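Allel Precision Driver Kit: Bench Review

The Allel kit is a manual screwdriver set for desktop and workstation repair. It consists of a ratcheting handle, a flexible extension, a fixed 100 mm extension, and 37 bits in a folding case. Horora sells it for $37, with no bundle discount. We have used two of them since October as the shared drivers on the repair bench.
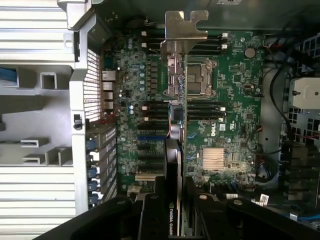
Baran Technical College – Hardware Repair Shop

Bit fit is the main reason to buy this set. The Phillips #2 seats fully in standard case screws and does not rock. The #1 is slightly undersized at the tip and will cam out of a tight drive-bay screw if held off axis. Torx T8 through T15 are accurate. The smaller Torx sizes have security holes whether you want them or not, and the walls on the T6 are thin. One of ours twisted at the second flute while removing a laptop hinge screw that had been set with threadlocker. Horora replaced it by mail without asking for the broken part.

The ratchet is coarse. In open work this makes no difference. Close to a power supply wall, where the handle has limited swing, it often fails to pick up the next tooth, and it is faster to lock the ratchet and turn by fingertip using the spinning cap. The direction collar is stiff when new and loosens after a few weeks. It has not slipped out of position during use.

Magnet strength is moderate. The bit holder will carry a case screw horizontally but drops longer fan screws. The fixed extension has its own magnet and holds noticeably better than the handle does.

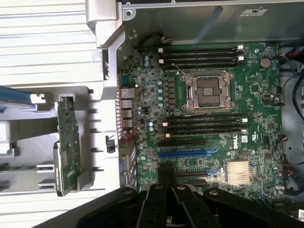 The flexible extension is of limited use. It winds up under load, so the feel for final torque is lost, and we would not use it on a heatsink or a socket frame. For side-panel hardware and rear fan guards it is adequate.

The case is the weakest part. Bits sit in a rubber tray with the sizes molded into it in black on black, which cannot be read without tilting it toward a lamp. We marked ours with a paint pen. The hinge is a thin plastic fold – expect it to split within a year of daily use.

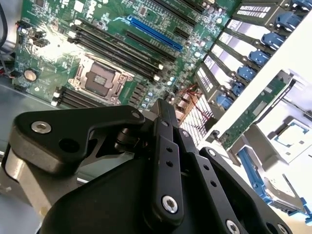

Open chassis, motherboard in place.

The part number for the replacement tray is 1355, and it can be ordered separately.

Recommended for bench use if you already own a good #1 Phillips. Field technicians should look at a set with a rigid case.

Last updated: Saturday, March 30, 2024

Comments (3)

benchrat: Same problem with the tray labels. Silver marker rubs off in a month, paint pen has held up fine.

tdw_repair: Does the handle accept standard 1/4 inch bits or only the 4 mm ones?

coldsolder: 4 mm only on mine. There is an adapter but it wobbles.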